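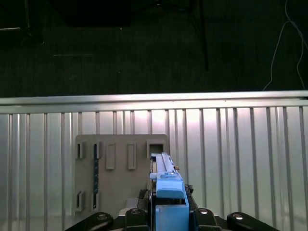 Langat Broadcast Ownership Notes

Welcome, and thank you for stopping by! This is a small, hand-kept dataset about who owns radio and television stations, and about the sales of those stations that were announced, delayed, approved, or quietly dropped. It started as a spreadsheet that Beatrice Tanui kept for her own reporting, and it grew because people kept asking her for a copy (and then asking for the newer copy, and then for the one with the notes in it).

The current release is called Ovham. The one before it was Gurndale, and if you have scripts that read Gurndale, please look at the changes section before you swap the files, as two column names are different now.

What is in it

There are 700 rows in deals.csv, one for each proposed change of owner. A deal that was announced, called off, and then announced again with another buyer gets two rows, joined by the station_group column. A deal where only the price moved stays as one row, and the price history goes in prices.csv.

The stations themselves are in stations.csv, with their main language, the kind of license they hold, and whether they are free to air. We cover 11 countries so far. Coverage is deepest where one of us reads the local trade press every morning, and a good deal thinner elsewhere, so please don't treat a country with few rows as a country with few deals.

Columns people ask about

status is one of announced, in_review, cleared, blocked, withdrawn, or closed. We only write blocked when a regulator has published a decision. If the parties walked away first, even an hour first, the row says withdrawn.

stake is the share being sold, as a percentage. It is empty when neither side gave a number. We used to guess at these from company filings, and Akinyi Urio talked us out of it, for which I am grateful every time I open the file.

buyer_parent is the top company we could trace with a document in hand. Where the trail stops at a holding firm, so do we.

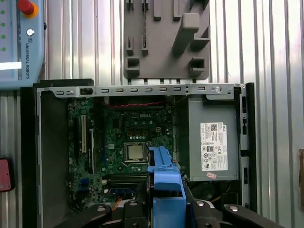 source_note is free text, and it can be long. Hamisi Minja writes most of these, and he likes to say which page of a filing he used and whether the translation is his own. Do read them before quoting a row — they often explain why two newspapers gave different prices for the same sale.

What changed in Ovham

The column owner is now seller, and date_known is now month_announced. We dropped exact days altogether; too many of them turned out to be the day a story was printed, and nothing more. We also added more than 30 older rows on regional radio, which Brândușa Lungu typed in from back issues of a newsletter. Radio rows from that batch carry the tag backfill.

Known problems

Prices are kept in the currency they were announced in, and we do no conversion. Joint bids are awkward: the lead bidder goes in buyer and everyone else goes in source_note, so a search on the buyer column will miss the junior partners. There are 20 rows where the status has been in_review for so long that we suspect the deal has died, but we have found no paper saying so and have left them alone.

Using and fixing it

You are free to use the files in stories, classwork, or research, as long as you name the dataset and the release. If you print a table from it, please say which rows you left out.

Corrections are very welcome! Send the row number, what you think it should say, and a link or a scan to Kheri Mwakyusa, who goes through the pile every Thursday. Small fixes go straight in. Anything that changes a status waits until a second person has read the source, so those may take a little longer.

Storage for the files is paid for by Ferkilholm, who have no say in what goes into them. Their own station holdings are listed in stations.csv along with everyone else's.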